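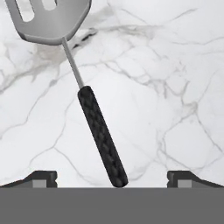
Were the February oatcakes rolled thinner, or is it the meal? That was the note left on the last page, in green pen, and it is a fair question, so today went on trying to answer it.

Test kitchen notebook, 25 July 2026

Background for anyone picking this up. The oatcakes going to Spanos have been breaking in the tin. They were fine in February. Since then we have changed the oatmeal (now Derkico medium, was Bollach medium) and nothing else that anyone has written down. The next order is 4,000 and I don't want to send them out like this.

Plan was two batches, same day, same griddle, same fat, one on each meal. Recipe as on the inside cover. Boiling water, not hand-hot. Dripping melted in the water, salt in the meal. Rested under a cloth while the griddle came up.

Batch A, Bollach. Last of the old sack, kept in the lidded bin. Dough weight 1,206 g. Came together quickly and was rather sticky for the first few minutes, then firmed up so that it could be rolled with hardly any meal on the board. Edges cracked a little and pinched back easily. Griddle on medium, turned once when the corners began to lift, then dried in the low oven with the door propped.

Batch B, Derkico. Same recipe, same jug. Dough weight 1,197 g, the difference being what stuck to the bowl, which I scraped less well. This one never got sticky. It took the water and went stiff while I was still mixing, and by the time the second piece was on the board the first was cracking right in towards the middle. I dusted more than I should have to keep it moving. Same griddle setting, same oven.

Rubbed a pinch of each meal between finger and thumb. The Derkico has more flour in it. Put both through the fine sieve to be sure and the heap under the Derkico was plainly the bigger of the two. Should have weighed the sievings and didn't. Do that next time.

So I think the meal is drinking more water than we give it, and then more dry meal goes on at the board because the dough is cracking, and the oatcake ends up short and chalky. It snaps with a puff of dust. Batch A snaps clean.

Thickness: used the rolling guides for both, so the answer to the green pen is no, at least not today. I can't speak for February. The guides had not been bought then.

Drop test, after cooling on the wire. Stacked in the Spanos tin with the paper discs between, lid taped, dropped flat from bench height on to the mat. Batch A had one corner gone. Batch B had broken all through the stack, the top ones worst. Did it again with fresh ones from each and got the same, though the second lot of A had a bit more damage than the first. The tin lands harder if you let go unevenly. We need a better way of dropping it than me.
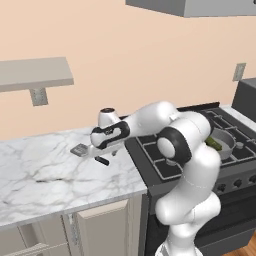 Why not just add more water and leave the supplier alone, somebody asked at tea, and I had no good argument against it. A wetter dough takes longer to dry out, which matters when the low oven is already the slow part of the day. But it would be cheaper than going back to Bollach and we have a lot of Derkico in the store.

Things against: if the flour content moves from sack to sack we will be chasing it for ever. Asked Derkico by email whether they hold a sieve spec for the medium. Nothing back yet, being the weekend.

The Okow oven thermometer is reading low again. I swapped it with the one from the proving cupboard and they disagreed, so treat today's drying as the same for both batches but don't copy the setting. The Okow needs checking in ice water and then boiling water before it goes back.

Tasting: A nuttier, B milder, and I preferred A. Two others preferred B with cheese. Not worth arguing over while B is coming out of the tin in pieces.

Next:
– Derkico again, one lot with an extra splash of water, one with the meal sieved and the fines left out. Weigh the fines.
– Try a longer rest before rolling. The cracking may be partly impatience.
– Ask Spanos if the tin could take a thicker disc on top.
– Order dripping. Down to the last block.

Rest of A is in the blue tub, labelled. Please leave six of them alone, they are for the keeping test.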